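4.2 Lids and the matter of fit

Claims that a clear lid saves effort in the kitchen are common, and we have seen little evidence for them. The Treltulby survey, with 1,672 households, asked whether people liked glass lids. It did not ask whether they stopped lifting them. Liking a lid and leaving it alone are separate things, and the survey treats them as one.

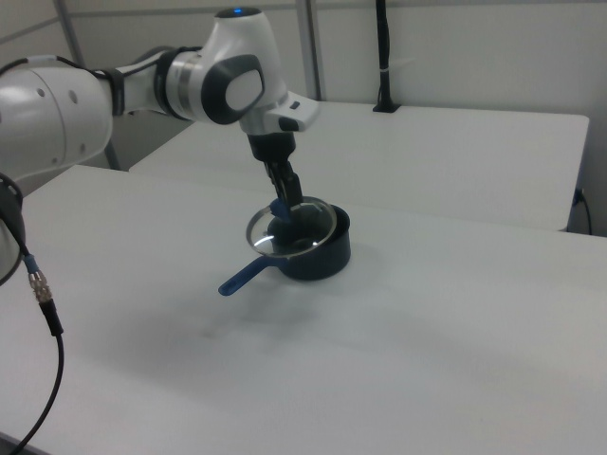 We also doubt the advice, repeated in the Trunden guide, that a small knob is always enough to hold a lid by. The guide tested 14 lids, all of them flat. A domed lid may well behave differently when it is tipped, and Steyn's reply to the guide makes the same complaint.

Figure 7 shows a small saucepan and its glass lid set down separately on a white table. Both take up room. Storage plans that allow for pots only, such as the Erurex shelf layout, leave the lid to find its own place, and we suspect that much of the clutter people report begins there.
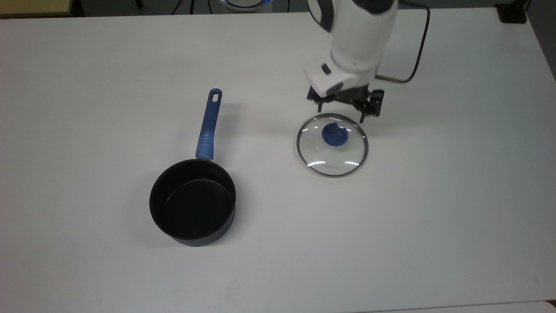
Figure 7. Saucepan with blue handle; glass lid with steel rim.
Photo: the author, Erurex kitchen study, lead researcher

A hole at the end of the handle lets a pan like this hang from a hook. The lid is another matter. Up to 16 households in our own sample said they hung their pans, and we did not ask where the lids went, a gap we regret.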